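Questions I get asked a lot at Skomadell

I run Skomadell, a small guesthouse up the hill from the harbor in Verkthorpe, and I end up answering the same emails over and over. So I put the answers on one page. If yours isn't covered, write to me and I'll get back to you (usually after breakfast is cleared).

When can I check in?

Any time from 3 in the afternoon. If you're on the early train, come by anyway and leave your bags in the hall. I lock the front door at night but your room key opens it, so stay out as late as you like.

Do you do laundry?

Yes! Leave your things outside your door before 10 in the morning and you'll have them back the same evening, folded. I don't iron shirts, I'm terrible at it. Towels and sheets are changed every third day, or sooner if you ask.
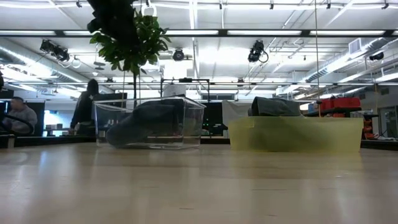 Is breakfast included?

It is, in every room rate. Bread, eggs, cheese, fruit, two kinds of jam and as much coffee as you can drink. Gluten-free bread is no trouble but I need to know the day before, as the bakery only makes it to order. If you're leaving before we open the kitchen, I'll pack you something to take along.

How do I get to you from the station?

Take bus 30 and get off at Levach, which is the stop right after the bridge. From there it's a short walk uphill – short but steep, so think twice about the giant suitcase.

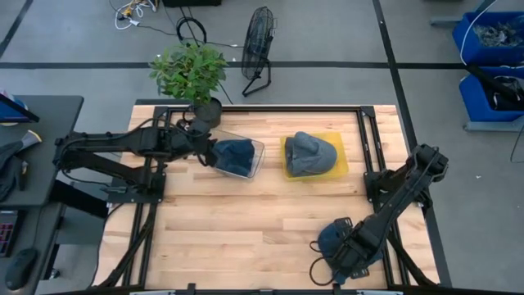

Taxis wait on the station's north side and they all know the house. If you're driving, there are spaces in the yard behind us, free for guests, first come first served. Please don't park in front of the green gate, my neighbor needs it.

What should I pack?

Layers. Even in July the wind comes off the water in the evening and people sit on the terrace shivering in T-shirts. Flat shoes too, the old streets are all cobbles. 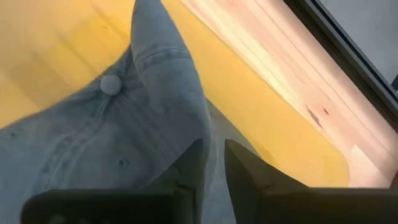 Light blue denim, a bit rumpled

Can I bring my dog?

One dog per room, in the two ground floor rooms only. There's no extra charge. I do ask that dogs stay off the beds, and I do know when they haven't.

Where should we eat?

I send nearly everyone to Thaweesak, the Thai place down by the ferry landing. Book ahead in summer, it's tiny. They close for most of April, and then I'd go for fish soup at the harbor instead.

I left something behind, do you have it?

Probably. Hats and chargers are the big ones. I keep everything for three months and I'm happy to mail it if you cover the postage. Tell me your room number and what it looks like.
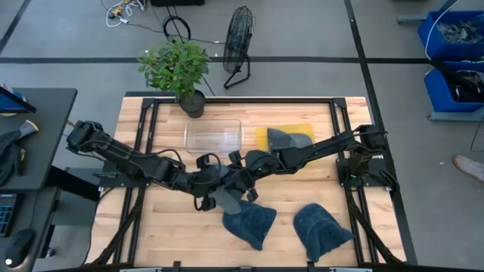
What if I have to cancel?

Up to a week before arrival you get all your money back. After that I keep the first night. Just reply to your confirmation email, there's no form to fill in.

Page last updated 2021-07-10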